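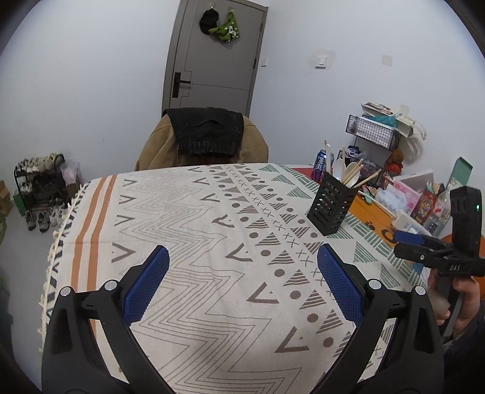 Bushra Afridi reckons you can't teach anything to anyone by doing it at them, and she extends that to robots. She'd read my last post and rang me up to argue. Her point was that if I pick up a spoon a thousand times with a gripper in my hand, the robot only learns how I pick up a spoon.

She's right, and I told her so. That's what I'm being paid for. The Plitico work wants ordinary people doing ordinary kitchen and table jobs with hand-held grippers, one for each hand, and the recordings go off to train an arm I'll probably never meet.

I do it at the dining table. The current job is utensils: spoons and chopsticks, in and out of a black holder with slots in the sides. Each go is recorded on its own. You open the jaws, go in, close on the handle, lift, put it down, let go. Then again, from a slightly different spot.

Spoons are fine. The handle is flat and the blue pads get a decent hold of it. Chopsticks roll. If I come in too high the stick swings round and points at the wall, and I've had to learn to slow down for the last bit. My wrist was sore the first week and then it wasn't.

I marked 42 goes as good on Thursday and threw out 4. Two of those were me bumping the holder with my elbow. The instructions say to keep mistakes if you recover from them, so a dropped chopstick stays in as long as you pick it up again. I like that rule.

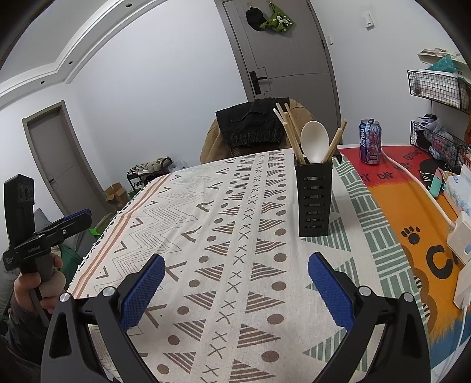
Filed under: Work, Robots

Before this I did a stint of remote control for Luder, back in January. You sat at a desk with a headset on and drove an arm in another building. There was a small delay and you couldn't feel anything, so I crushed a lot of paper cups. Holding the gripper myself is much easier. I know straight away when something's slipping, and I'm faster.

Next on the list is pouring, then folding a tea towel. I'll write up the towel if it goes badly.

Posted 06/03/2025
1865 views | 2 shares | 4 comments

Comments

Marg: Do you get to choose what you pick up, or do they send you a list?

Author: They send a list. The objects are my own.

deckhand: Tried this with my left hand leading and my numbers halved. Any tips?

Author: Start with the spoons and leave the chopsticks till you're warmed up.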